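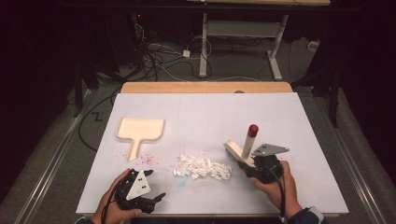 # Skadlow says its new trash plan will save money. The numbers are thin.

Households in Skadlow will get a third bin in October, and the town says the switch will pay for itself within 6 years. How it got to that figure is harder to say.

The plan, run by the hauling firm Trallance, asks residents to keep paper and packing scraps apart from other recycling. Trucks will pick up the new bin every other week. Trallance says cleaner paper sells for more, and that the town's share of those sales will cover the cost of the bins.

That claim rests on a trial of 300 homes last spring. Of those, 200 filled the extra bin often enough to be counted in the results. The other 100 were left out. A town summary calls the trial "a clear success" and does not say what the savings would look like with every home included.

The summary also assumes paper prices will hold steady for the full 6 years. They have not held steady for 6 months in a row lately, and the contract has the town, not Trallance, making up the gap if they fall.

A rival hauler, Plusard, offered to keep the two-bin system and cut its yearly fee by 20 percent. The town turned that down in a meeting that was closed to the public. Asked why, a spokesperson said the Plusard bid "did not match our goals" and would not say which ones.

Small scraps are another sore point. Shredded paper is banned from the new bin because it jams sorting belts, according to the flyer sent to homes. The same flyer lists shredded paper under "yes" on the back. The town says a corrected version is being printed, at a cost it has not yet worked out.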